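Subject: Re: [smalllandlords] Turnover punch list, and who do you all use?

Hi all, answering Zuweira's message from this morning, and I'm afraid it got long. My own list is at the bottom under its own heading if you just want to skip down.
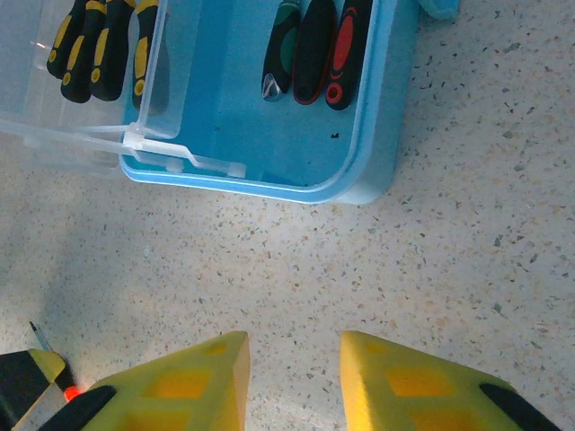
What Zuweira asked

> On the list, Zuweira Agyeman wrote:
>
> Hello everyone, I have two units in the Venen Street building
> coming empty at the end of March and I live four hours away now.
> In the past I drove down and did the turnover myself over a long
> weekend but I can't do that this time. I got a quote of $3000 for
> both from a company that wants to do "everything," with no
> breakdown. Is that normal? Should I be asking for a list? And does
> anyone have a punch list they would share? Mine is on the back of
> an envelope and I think it's missing half of what it should have.
>
> Also, does anybody let the tenant next door hand over keys, or is
> that asking for trouble?
>
> Thanks,
> Zuweira

My answer

OK, first thing, the quote. I wouldn't sign anything that says "everything"! I did that once with an outfit called Bellusach (they've since closed, so I don't feel bad naming them) and their "everything" turned out to be paint, a carpet cleaning and a new toilet seat. The closet door that had been off its track since the last tenant was still leaning against the wall when I got there. When I called, the guy was very nice about it and said doors were extra. Well, OK. But I'd paid by then.

So ask for it line by line, per unit. A decent company will do it without grumbling. If they say they can't price it until they see the place, fine, let them go see it, but get the list before they start. And ask what their hourly rate is for stuff they find along the way, with a dollar limit they can spend without calling you. Mine is $150. Over that I want a phone call and a photo.

Whether $3000 is high I really can't say without knowing the units. If it includes a full repaint of both, walls and trim, I'd probably take it. If it's patching and a good clean, no way. My last turnover, a one bedroom over on Wibisono Court, full paint and a new bathroom faucet, came to a lot less than half of that, but I bought the paint and the faucet myself and had them waiting in the unit. I do that every time now. I use the same wall color in every unit, so the leftover gallons go from one to the next, and I know what I'm paying for materials.

On using a company versus one person: I've done both. I had one guy for years who was wonderful and then he moved to be near his grandkids, and I was stuck in the middle of a turnover with the kitchen half apart. After that I switched to Vunach, which is a small crew out past the fairgrounds. They cost more per hour, but if one of them is out sick somebody else comes. They send me pictures at the end of the day and the invoice has the hours written next to each job. My only real complaint is that they're slow to call back in the spring, when everybody in the county wants them, so for the end of March I would call now. Like today. Tell them it's two units in the same building, they like that, it saves them a trip and they knocked a bit off for me when I had two going at once.

About the keys, I wouldn't use the neighbor. I'm sure they're lovely! Mine was too, and it worked right up until the new tenant wanted to know why someone down the hall had been in and out of her apartment. Get a lockbox, the kind with push buttons, and change the code once the work is done. You're having the locks rekeyed anyway, right? Please say yes. Do it last, after all the workers are out, and have the new keys mailed to you or left in the lockbox on the new code.

One more thing and then the list. Do the walk-through before the old tenant's deposit deadline, even if it's somebody else doing it for you on video. I let that go by once because I was waiting on a quote, and I ended up eating the cost of a bedroom door with a hole in it.

My turnover list

Feel free to copy it, change it, whatever. It's in the order I'd have the work done.

Turn on every light and fan. Replace dead bulbs, write down any switch that does nothing.
Run every faucet hot and cold and look under the sink while it's running.
Flush toilets, wait, listen for the fill valve coming back on.
Test smoke and CO alarms, new batteries no matter what.
Furnace filter. Write the date on the edge.
Open, close and lock every window. Check screens.
All doors: hinges tight, latch catches, closet doors on their tracks.
Cabinet knobs and drawer pulls, snug them all up.
Outlet covers, cracked ones out.
Patch and sand, then paint.
Re-caulk tub and kitchen counter. Let it dry before the cleaner comes.
Dryer vent, all the way to the outside.
Pull the fridge and stove out, clean behind.
Blinds.
Full clean.
Carpet or floors dead last, backing out the door.
Rekey, new code on the lockbox, take meter readings.

I give them 7 days for all that in one unit if there's paint, and for two units side by side I'd allow a bit more. If anybody has a better place in the order for the blinds I'm all ears, they always get dusty again from the sanding and I haven't worked out where they should go.

Zuweira, if you want the number for Vunach, email me off list. I also have a blank copy of the quote sheet I send out, with the lines already typed in, and you could just have them fill in the prices.

Oh, and check that the water heater closet isn't locked before they go out there. Ask me how I know.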